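Home > Play things > Blocks and letters > Letter blocks

Letter blocks

Letter blocks (you'll also see them called alphabet blocks, spelling blocks or ABC bricks) are small toy blocks with a letter on each, meant for lining up into words. I've written most of the entries in this part of the site, and this is the one I get the most post about, so I've let it grow a bit!

What counts as one

A letter block, for my purposes, has one letter you're meant to read and a shape that will stand or lie next to its neighbours without fuss. Some sets put a different letter on every side, which gives you more words from fewer blocks but drives small children mad, as the letter they want is always underneath. Other sets stick to one letter per block. I much prefer the second sort. Flat letter tiles belong in another entry, and so do magnetic letters, though people do mix them all up in the same box and I'm as guilty as anyone.

Capitals or small letters

Older sets are nearly always capitals. Capitals are easy to cut, paint and print, and they fill a square nicely. Lowercase sets came along for families and schools who wanted children to meet the letters as they turn up in books, and they bring a headache with them: b, d, p and q are more or less the same shape turned about, and n and u aren't much better. Makers get round it with a line under the letter, or a little foot on the block, or they simply don't bother and leave you to squabble over it. My old Rosales set had the line. The Jutska set I bought in April doesn't, and I've already spelt "bog" for "dog" more than once.

Trays and rails

A tray makes a huge difference, I think. Blocks on a bare table drift apart, and a word with gaps in it stops looking like a word, whereas a shallow wooden tray keeps everything in a line and lets you move the whole word in one go. A five-letter word is a very comfortable size to work with. "Robot" is a lovely one to start on, with that o coming round twice, and red and blue blocks with white letters are easy to read from the other side of a table.
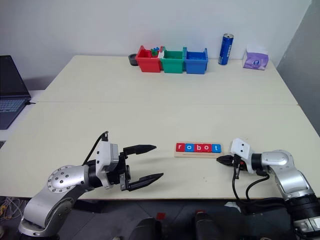 Yolotzin Solís wrote in to say that the tray ought to come out only after the word has been made on the table, as otherwise children treat the tray as a puzzle with a set number of places to fill and stop sounding the letters out. She also thinks I'm too hard on blocks with a letter on every side, and that hunting for the right one is half the fun.

I've tried it her way since, and I can see the sense in it for children who already know a few letters. With real beginners I still start on the tray. (On the many-sided blocks we shall have to disagree.)

Colours

There's no standard for colour at all. Some sets have vowels in one colour and consonants in another, which is handy for teaching, and some just share the colours out so the box looks cheerful. If you're buying second-hand, don't assume a red block means anything. I once sat for a whole wet afternoon trying to work out the system in a Jirnico set before I wrote to the shop, and they told me the colours went in as they came.

How many you need

Thirty is where I'd begin for English: one of every letter and four spares, and I'd have the spares as e, a, o and t. You'll run out fairly soon (try "letter" and see how you get on), but it's a cheap start. Skekier used to sell a classroom chest with 900 blocks in it, and a friend's school had one that took two grown-ups to shift. For one child at a kitchen table that would be daft.

Keeping them

Small open bins beat a lidded box every time, in my view. You can see in, little hands can reach in, and putting away is a matter of dropping things in from above. I like three in a row at the back of the table, red, green and blue, pushed up to the wall so the middle stays clear for the tray and whatever word is on the go.

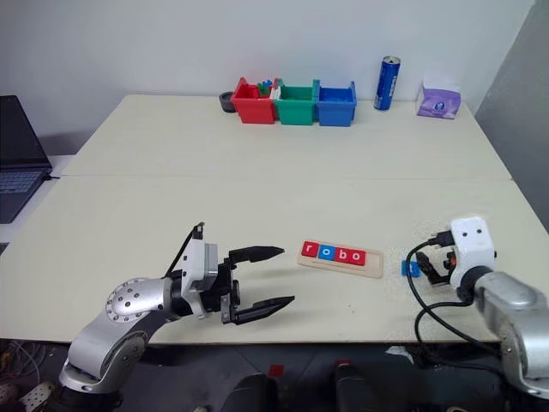 Sorting by alphabet sounds sensible but it needs far too many bins, and I gave it up within days. What's lasted for me is vowels in one, consonants in another and the odds and ends in the third, where you'll find the number blocks, the stray full stop and a fair few bits that belong to other toys altogether. Wipe painted blocks with a damp cloth and dry them straight off. Don't soak wooden ones, as the grain lifts and the letters go fuzzy at the edges.

See also: letter tiles, magnetic letters, stacking blocks, toy bins

Filed under: Blocks and letters, Spelling games, Table play
Last changed 14/07/2025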